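Jeringate Linen Words: data card

Version 3
Released 15 January 2025
Status: maintained

Summary

Jeringate is a word list with usage notes covering what people call household linen in Australian English. It holds 3,825 entries given by 184 speakers. Each entry pairs a term with a region code, the speaker's age band and the sentence the speaker used it in. Manchester, doona, bedspread, pillowslip and their neighbours make up the bulk of it.

The list was compiled for dictionary editors and for people who write catalogue copy. It is text only, and no audio is released.
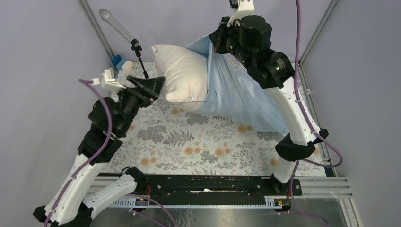
Are pillowslip and pillowcase stored as the same entry?
They are separate entries, linked through the see_also field. Some speakers use both and keep them apart by size or by trim, so merging them would lose that.

Files

entries.csv: one row per term per speaker
speakers.csv: age band, region code, years in region
regions.csv: the 13 region codes with plain-language names
CHANGES.txt: corrections since the first version

All files are UTF-8 with Unix line endings. Fields containing commas are quoted. Empty cells mean the question was not asked; the value "none" means it was asked and the speaker had no word for the thing.

How the words were collected

Speakers were interviewed by phone or at a kitchen table, whichever suited them. The interviewer described an item by its use and asked what it was called at home, then what it was called in a shop. The two answers go in term_home and term_shop. Spelling was settled with the speaker at the end of the call. Where a speaker didn't mind either way, the spelling already in the list was used.
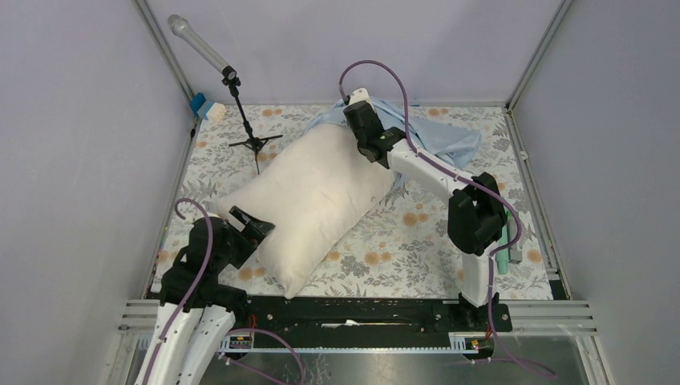
Giang Mai wrote to the issues page that "sham" should not be tagged as a shop word in the Tatton rows, as older speakers there used it at home for any pillow cover with a flap. The tag has been removed from those rows and the change is recorded in CHANGES.txt.

Known problems

Speakers under 25 are thin on the ground in the inland codes. Words for table linen were only added in May, so early speakers have empty cells there. The colour notes are free text and have not been normalised. "Throw" is used for at least three different things and should be read with its sentence.
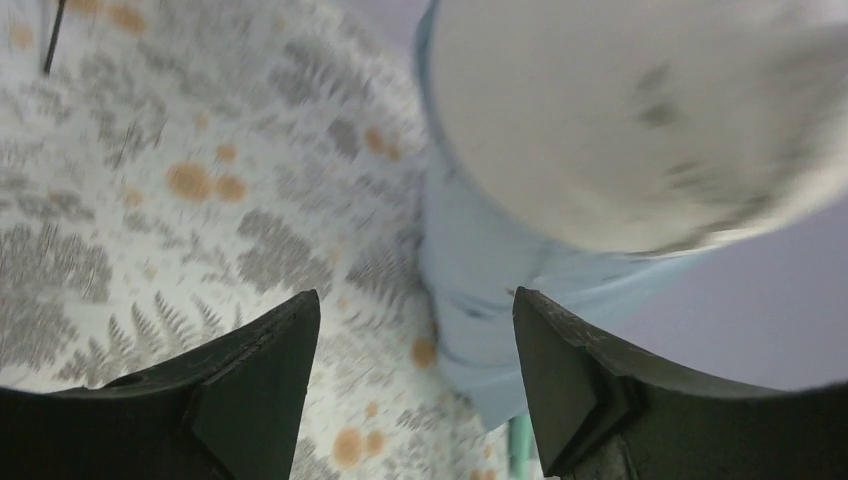 Aishwarya Subramaniam
Data editor, Jeringate

Licence and citation

The files may be copied and adapted for any purpose with credit to Jeringate. Please cite the version number, as row identifiers changed between versions 2 and 3. Speaker sentences should be quoted whole.

Corrections go through the issues page. Include the row identifier, the current value and the value you think it should have. Requests from speakers to withdraw their rows are handled first and take effect in the next version.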